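Search this site Go

Recording and replay software: inspection checklist, Sandambridge bench

7 min read

Checked Saturday, March 8, 2025. Covers the recorder, the marker tracker (Alvarado), the planner (Zornico) and the export tools. Mechanical and electrical items are on the bench sheet and are repeated here only where the software depends on them. Mark each item OK, FIX or N/A. A FIX in sections 1 or 2 stops the session. A FIX anywhere else goes in the log and the session can go on, unless the comment says otherwise.

1. Stop and hold functions

1.1 Software stop ends all motion commands on the replay arms. OK
Comment: Tested from the operator screen and from the command line. Both give the same log line now. Before the last update the command line version stopped the arms but left the planner running in the background.

1.2 Planner does not resume by itself after a stop. OK
Comment: It asks for a new plan and a new confirmation. Leave it that way. There is a setting called auto_resume in the config file and it must stay false.

1.3 Watchdog trips when the control process hangs. OK
Comment: Killed the process by hand with the arms in hold. The watchdog tripped and the screen showed the right message.

1.4 Speed limit is read from the bench file, not from the episode. FIX
Comment: The limit is read from the bench file at startup, but an episode with its own limit in the header can still overwrite it. Ticket 303. No replay until this is closed. Recording by hand is not affected and was allowed to continue.

2. Work area limits

2.1 Keep-out zones loaded and shown in the viewer. OK

2.2 Zones match the bench as it is set up today. OK
Comment: Rails, stands and curtains are all in the model. The right-hand stand was in the model at its November position and has been moved. If you shift a stand, even to sweep, run the zone check again.

2.3 Planner rejects a path that enters a zone. OK
Comment: Tried a path straight through the left rail. Rejected, with the zone name in the error.

2.4 Table height in the model includes the board. FIX, then OK
Comment: The file had the bare table. Plans made against it would put the fingertips into the board on a low grasp. Corrected and reloaded during the check. The old file is renamed so it can't be picked up by accident.

3. Clocks and capture

3.1 All cameras on the same clock. OK

3.2 Left and right gripper streams start and stop together. OK
Comment: The right stream used to start late when the recorder was launched cold. Not seen today.

3.3 Dropped frames reported for each stream. OK
Comment: The report is correct but it is hard to read. It gives one total for the session. It should be per episode.

3.4 Disk space checked before the session starts. OK
Comment: The recorder refuses to start when space is low. It doesn't check again afterward, so look at the meter at the break.

3.5 Cables clear of the hands through the full reach. OK
Comment: Bench item, but a tug on a connector shows up in the data as a short freeze and then gets blamed on the recorder.

4. Perception

4.1 Marker plates found on both grippers, open and closed. OK
Comment: Alvarado keeps both plates at normal hand angles. With the wrist rolled far outward it can lose a plate that turns edge-on, and it then reports the last good pose with the flag set to stale. That is correct behavior. Anything downstream has to read the flag.

4.2 Finger width calibrated since the last change of pads. FIX
Comment: Width is worked out from the finger bodies and then reduced by a fixed pad thickness. The fixed value is for whole pads. With worn or torn foam the true gap is wider than the number in the file, and the closed position reads wrong as well. Either fit new pads or run the width calibration again and save it under the session name.

4.3 Nothing loose on the inner edge of the fingers. FIX
Comment: Look at the pad edges and the pins before each session. The check in the software can't see them. It only compares motor position with width, and a pin sticking out past the foam passes every time.

4.4 Object mask holds on pale items. FIX, minor
Comment: Mesh and thin white fabric come out with holes in the mask on a light surface. Printed marks and zippers help it find the middle of a pouch but do nothing for the border. Pale items go on the colored board until the new mask settings are in.

4.5 Contents not taken for a separate object. OK
Comment: See-through pouches are a problem for the detector. When something colored is inside, it likes to draw the box around the contents and leave out the rest of the pouch. The class list now has pouch as the parent, and a box inside a box is merged.
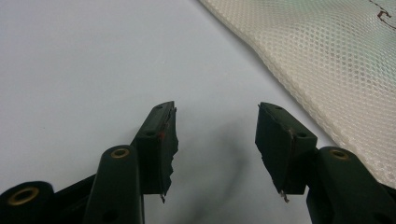

Foam torn along the inner edges of both fingers.
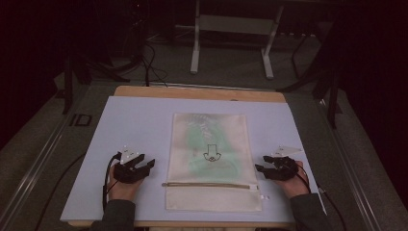
Sheyla Ticona wrote back on 4.2 that recalibrating on torn pads only moves the error somewhere else. The gap then depends on where along the finger the cloth is held, and one number can't describe that. She would block the session on pad wear the same way we block it on 1.4, and she wants the tracker to write the pad state into the episode header so the training side can filter on it.

Reply to the above: agreed on the header field, and it is being added. On blocking the session, I would rather keep it as FIX for recording and make it a stop for replay. The hand and eye correct for a bad pad while recording. Zornico doesn't. It takes the width as given and closes to it. Item 4.2 has been split for the next version of this list, with a recording line and a replay line.

5. Planning and replay

Replay was held because of 1.4, so these were run in the simulator only.

5.1 Two-handed paths checked against each other. OK
Comment: The planner checks left against right along the whole path. It used to check only the end points.

5.2 Grasp points for soft items come from the mask, not the box. OK
Comment: Box corners are no good on fabric. A pouch lying slightly turned on the board gets a box with empty corners, and a grasp planned there closes on nothing.

5.3 Fingers open before the approach, not during it. OK

5.4 Stale poses rejected by the planner. FIX
Comment: See 4.1. Zornico reads the pose and ignores the flag. In the simulator it planned happily from a pose that was no longer true. This one is a small change but it touches the message format, so the recorder and the tracker have to be updated on the same day.

5.5 Force limit for fabric items set in the task file. OK
Comment: Set for pouches and bags. Drawstrings and cords have no entry of their own and take the default, which is too high. Don't replay cord tasks with the default.

6. Tooling and export

6.1 Episodes named by the recorder only. OK
Comment: No hand-typed names. The two episodes called test and test_new have been removed.

6.2 Export count matches the recorder count. OK
Comment: 594 in the recorder index and 594 in the export.

6.3 Episodes with a stale flag are listed at export. OK
Comment: Listed, not dropped. Dropping is for the training side to decide.

6.4 Calibration file stored with the session. FIX
Comment: The export stores a link to the file and not the file. If somebody calibrates again, all the older sessions point to the new values. Copy the file by hand until this is changed. Put it in the session folder next to the index – the loader looks there first.

6.5 Viewer opens an exported episode on a clean machine. OK
Comment: Needed one missing package. Added to the install script.

7. People at the bench

7.1 Operator has read the stop procedure. OK

7.2 Operator knows which screen is live. OK
Comment: The viewer can play an old episode in a window that looks just like the live one. There is now a colored bar along the top when it is live. Ask the operator to point to it before the first take.

7.3 Sleeves and cuffs clear of the marker plates. OK
Comment: Long sleeves are fine as long as they stay behind the wrist. A cuff that slides over a plate looks to Alvarado the same as a rolled wrist.

7.4 Handover note written. OK
Comment: The note says no replay, pad check open, copy the calibration file by hand. It is on the Trastulden project page and a printed copy is on the door.

Open after this inspection: 1.4, 4.2, 4.3, 4.4, 5.4, 6.4. Items 1.4 and 5.4 have to be closed and checked again by someone other than the person who made the change. The rest can be closed by the session lead with a line in the log.

Recent items
Stop procedure for the Sandambridge bench
Alvarado: what the stale flag means
Zornico config file, line by line
Trastulden session log, November
Running the width calibration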